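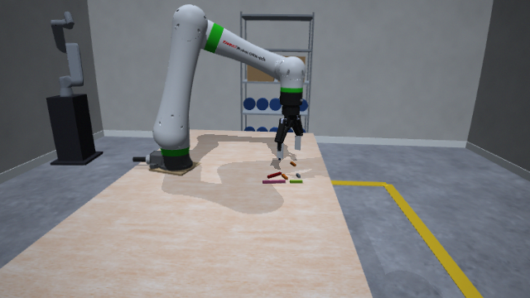 Sim cell, arm over the peg pieces, gripper open. Left fingertip is the low one.

October 27, 2019

Back on the Irnlow cell model. Kinga Szénási wants to use it to decide the new park pose before anyone touches the real arm, and I said I would look at it properly first. I am not convinced a model that has never had a loose bolt in it can tell us much about maintenance, but it is cheaper than bending another fingertip.

First thing I don't like is the fingers. The narrow left pad hangs close to the table while the wide right one sits well above it. Shota Oshima says that's how the linkage comes out when the joint values load in the wrong order, and that it sorts itself out on the first close command. Maybe. I ran open/close 5 times from a fresh load and it came level on 4 of them. He calls that a pass. I've written it down as a fault.

Tool offset in the file is still the one from September, before Diễm Tiêu swapped the mount on the real cell. Changed it to her figure and saved as a separate copy, so if the approach heights go odd, that's where to look first. Did not touch the base frame.

Park pose: Kinga's suggestion has the forearm swung back towards the shelving. It looks fine on screen. Ran the move at low speed, then at full, no contact reported either time. But the cables are not in the collision set at all, so "no contact" means the arm didn't hit the shelf and says nothing about the loom. Asked Yoon-hee Baek whether she could add a rough tube for it. She can, but not this week.

Overnight run was 492 cycles before it stopped on a grasp timeout. The log claims the short orange cylinder was "out of reach", and it plainly wasn't when I put the arm there by hand. I suspect the check uses the old tool length — see above. Restarted with the new offset and a cap of 1,084, the same length as the last run on the real cell, so the two can be compared for once.

Still to do on the real arm, whatever the model says:
Check the gripper mount bolts and mark them with paint pen.
Wipe down both pads and look for lifting at the edges.
Back up the controller before loading any new pose. Last backup label just says "good one", no initials.

Ye-seo Chae asked if we can drop the monthly hand check of the finger alignment now the model does it. No. It checks its own fingers, and at the moment it gets those wrong one time in 5.

Left the run going. Log goes in the Zalewska folder, offset copy is next to it.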